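Hemard 86 Countertop Water Filter

Item 3477
In stock, ships from our own shelves

We held off on listing the Hemard for a long time. Countertop filters are a crowded corner of the store, most of them are the same cartridge in a different shell, and the claims printed on the boxes tend to run well ahead of what comes out of the spout. Takeshi Sakai, who does our buying, had one on his kitchen counter from November on before we agreed to carry it. What follows is what we think of it, including the parts the maker would probably like us to skip.

What it does

The Hemard hooks up to a standard kitchen faucet with a diverter valve. Flip the lever and water goes through the cartridge and out of the side spout. Flip it back and you have your normal tap. The cartridge is a carbon block, and a carbon block is good at chlorine taste and smell. If your water tastes like a swimming pool, you will notice a difference with the first glass.

It will not soften hard water. The leaflet talks about "balanced minerals," and we have asked twice what that means without getting an answer we could print. If you have scale in your kettle now, you will have scale in your kettle afterward. 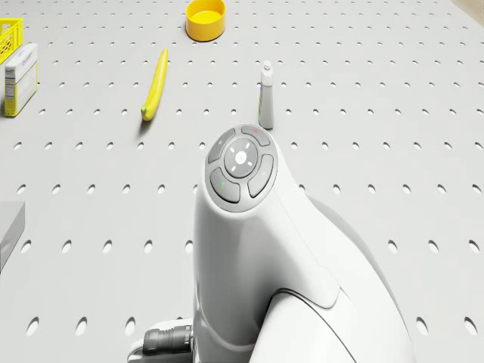
Cartridge life is the other claim we'd take with some salt. The box says 200 gallons. Takeshi's slowed to a trickle well before that, in an older building with a lot of rust in the pipes. Newer plumbing may do better. We would plan on changing it when the flow drops and forget the number.

Fitting

The diverter threads onto most faucets with a removable aerator. It does not fit pull-down sprayers, and the adapter sold for that purpose leaked on both of the faucets we tried, so we don't stock it. Hand-tighten only. The collar is plastic and it will crack if you go at it with a wrench.

How it compares

The Clallero costs more and has a nicer spout. We couldn't taste any difference between the two. The Momeo pitcher is slower but needs no fitting, and for one person it is probably the better buy. Sakamoto makes a replacement cartridge that fits the Hemard housing and costs less. We sell that too, and we have had no complaints about it so far.

In the box

Filter housing
One carbon cartridge
Diverter valve with hose
7 rubber washers, assorted sizes
Leaflet

Returns

Unused filters can come back for a full refund. Once a cartridge has been wet we can't resell it, so we refund the housing only.

Page last updated 2019-12-29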